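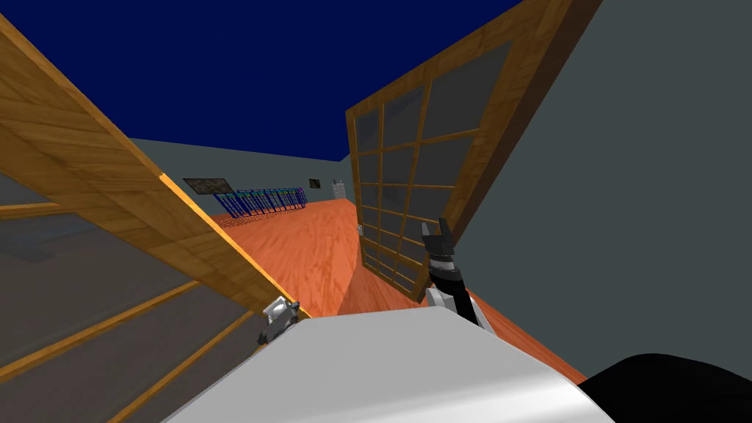

Why does a door-opening policy that works in simulation still jam? In our runs the main cause was a contact force check that read only the wrist sensors, so load carried through the rest of the arm went unnoticed.

5.2 Jamming between door leaves

We ran 2,265 episodes of the double-door task in the Hudside simulator, using the Besby controller with its default gains. Of these, 762 ended in a fault. Most of the faults were ordinary ones, such as a missed grasp or a timeout at the approach stage, and are covered in Section 5.1. This section deals with the jams, where the base keeps driving while one arm is held against a door leaf.

Figure 4. Simulated double-door task, seen from the robot. The left gripper is at the lower tip of the left door's wooden rail; the right gripper is open in front of the lower part of the right door.

The layout in Figure 4 is typical of the task. Both arms work close to the door frames and the white body of the robot sits low between them, which leaves little room to correct a bad heading. The strong tilt of the view is worth noting, as the heading estimate takes the door edges as its main cue.

A jam is logged when the base command stays above zero for 10 seconds with no change in door angle. The wrist sensor limit was set at 90 N. In the logged jams the wrist reading stayed under this limit, while the torque at the shoulder joint rose until the simulator stopped the episode. The safety stop in the controller did not fire. On a real robot the same fault could break a pane or damage the arm, and a person standing behind the door would be at risk.

We tried two changes. The first was a lower wrist limit. It caused false stops during normal pushing and we dropped it. The second was a check on shoulder torque, run at the same rate as the base controller – this caught the jams we replayed, though it was slow to react when both arms were loaded at once. We have not tested it on the Brasbridge doors, which have stiffer closers, or with the Amato gripper, whose longer fingers change the point of contact.

The torque check is switched on for all the runs in Section 6. The earlier results were not repeated with it.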